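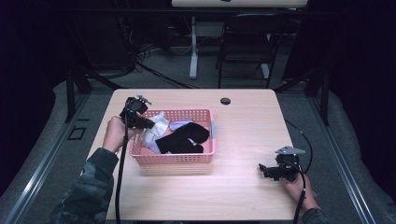
Unit 4: Sorting and Folding Small Laundry

Course: Household and Linen Practice, Level 1
Instructor: Forough Ansari
Practical sessions: Monday, Garrido Building, lower floor
Reading before class: Course manual, section on small items

1. Purpose of the unit

This unit covers the handling of small laundered articles from the time they leave the dryer or line until they are placed in a drawer, on a shelf, or in a labeled bag. Small articles include socks, undershirts, washcloths, napkins, handkerchiefs, and pillowcases. Sheets, tablecloths, and other flat work of large size are treated in Unit 5.

Students who complete the unit should be able to sort a mixed basket, pair and fold socks by two methods, fold light cloths to a standard size, and record any article set aside for repair or rewashing.

2. Terms used in this handout

Mixed basket: a basket holding more than one kind of article, or articles of more than one color group. A basket in which white and pale lavender cloth lies beside a black sock is a mixed basket, even if the articles were washed separately.

Single: a sock whose partner has not been found in the same basket.

Finished stack: a stack of folded articles of one kind, edges aligned, ready to be put away.

Set-aside: any article that cannot be finished at the table. Stained, torn, and damp articles are set aside.

3. The basket

Perforated plastic baskets are used in the practical room. Openings in the sides allow air to reach the contents, and a light basket can be moved along the table with one hand. Wicker baskets may be met with in private households. They should be lined with a clean cloth before use, as rough ends can catch on knitwear.

A basket should be filled no higher than its rim. Articles pressed down to make room will crease, and the creases will have to be worked out by hand or with an iron. Students are asked not to combine two loads in one basket at the start of an exercise.

Stand the basket on the side of the non-dominant hand, well in from the edge of the table. The greater part of the tabletop is then available for folding.

4. Preparing the table

Wipe the table and allow it to dry fully. Remove pens, cups, and papers. Tables with a cable opening in the top should be arranged so that no small article is folded directly over the opening. Sleeves with loose cuffs should be buttoned or turned back.

Work standing where possible. A student who needs to work seated should tell Ms. Ansari before the session so that a table of suitable height can be provided.

5. Sorting

5.1 Lift out dark articles first. They are easily seen against pale cloth, and any lint they have picked up can be dealt with before folding begins.

5.2 Remove the remaining articles singly. Do not tip the basket out. Tipping spreads the load across the space needed for folding and frequently puts small items on the floor.

5.3 Shake each article once, away from the face, and check both sides.

5.4 Place articles in groups by kind, then by color within each group. White and pale articles may share a group if they are of the same kind and size.

5.5 Put set-asides on the tray at the back of the table. Enter each one on the Wisura sheet, giving the kind of article, its color, and the reason.

6. Folding light cloths

Lay the cloth flat with the hem facing down. Smooth it from the center outward using the flat of the hand. Bring the lower edge to the upper edge, align the corners, and smooth again. Fold once more in the same direction if the cloth is longer than the template, then fold side to side.

The fold, and never the open edge, faces the front of the stack. This allows single articles to be taken out later without disturbing the others. Cloths of thin weave may shift as they are stacked. A stack of more than 16 tends to lean and should be divided.

Articles that were folded before being placed in the basket should be opened and refolded if the corners are out of line by more than a finger's width.

7. Socks

7.1 Matching. Compare length, cuff, heel, and shade. Black socks are a common source of error, as two pairs of different age may look alike under indoor lighting. Take doubtful pairs to the window or use the desk lamp.

7.2 Flat fold. Lay one sock on the other with heels together and toes pointing the same way. Fold the toe end toward the cuff, then fold again. The flat fold is preferred for dress socks and for drawers in which articles stand upright.

7.3 Cuff fold. Lay the socks together as above, fold in half, and turn the upper cuff over the bundle. The cuff fold keeps a pair together in transit but will stretch the elastic if used for long storage. It should not be used on wool.

7.4 Singles. A single is laid flat across the side of the basket until sorting is complete. If no partner has appeared by then, it goes into the singles bag with a tag giving the date and basket number. Singles are kept for seven weeks. Mr. Pritchard holds the bag between sessions.

8. Practical exercise

Each student will receive one mixed basket and will have 40 minutes to sort, fold, and record its contents. Students work alone. The order of work is left to the student, except that sorting must be complete before the first article is folded.

At the end of the exercise leave the following on the table: finished stacks at the front, paired socks to the right of the stacks, the set-aside tray at the back, and the empty basket on the left. Remain at the table until the instructor or Elba Ulloa has checked the work.

9. Assessment

The exercise is marked on completeness of sorting, accuracy of matching, evenness of folds, and the condition of the record sheet. Speed is not marked, but work left unfinished when time is called will lose credit under completeness. A student who is unable to attend may apply in writing to Régis Perrin for a place in a later session.

10. Preparation for Unit 5

Bring one flat sheet, laundered, and one fitted sheet of the same size. Students without sheets may borrow a set from the linen cupboard on signing the Neltance loan register. Read the section on large flat work and complete the short table on fabric weights. The table is handed in at the start of class.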